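Will white matt paint keep marking on a workroom wall?

Girish Chauhan
Saturday, November 24, 2018

We painted our back workroom with Brukton matt in June and it already shows every touch. The shop says I should have bought Ultix, at twice the price. Is dear paint any tougher, or is that sales talk?
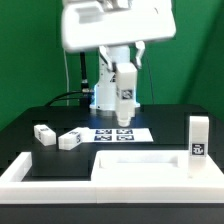 Page 2

fendix308
Mostly sales talk, I'd say. Matt marks – all of it does, whatever the tin promises. "Wipeable" usually means wipeable once. Before spending anything, try a damp cloth and a drop of washing-up liquid somewhere out of sight. If it leaves a shiny patch, stop rubbing. I'd want to see a test patch before I believed any claim about 100 scrubs.
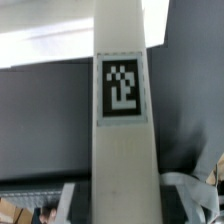

Faint smudges on a matt white surface

Manalo
just use eggshell, had it in our hall for years and no bother

fendix308
Eggshell wipes better, but it shows up bad plastering. Look along the wall with a lamp first. And give Brukton over Brukton two coats if you do repaint, one never covers.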